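3.2 Preparing the loan objects

The Dresa exhibition brought together 145 works from the Getumton museum and 2 private collections. Most were small: carved boxes, painted tiles, cups, seals and pieces of harness. The lending agreement was signed on 21 March 2019 and the objects reached the host museum in October, packed in crates by the shipping firm Sandix.

Each crate stayed closed for a full day so that its contents could settle to the temperature of the store. Staff then opened it, compared every object with its condition report and noted any change. Where a report was missing or too brief to be useful, a new one was written before the object was moved again. Tiles took the longest, as old repairs had often been recorded under a different number from the tile itself.

The order of unpacking followed the plan of the rooms. Works for the first room, on trade, were dealt with before those for the second, on the household. This made the store easier to manage but left the textile cases until the end, when there was less time to adjust the mounts. Two harness pieces were shown flat for this reason, although the catalogue has them hanging.

All works in the exhibition were moved by hand.
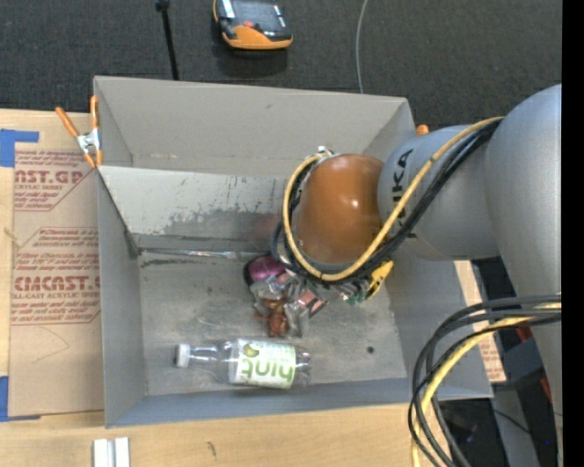 Figure 1. A robot arm reaching into a grey bin over a small pile of assorted objects.

3.3 Visitor survey

The survey was held in the last room, next to the exit. We handed out 800 forms and 475 came back complete. The form asked which room the visitor had liked most, whether the labels were easy to read, and whether the Price Gallery, where the exhibition was held, had been easy to find.

Answers on the labels were mixed. Many visitors wanted larger type in the room on trade, where lighting was kept low to protect the painted wood. Few mentioned the length of the texts. Comments on the route mostly concerned the side stairs, which had no sign at street level during the first weeks.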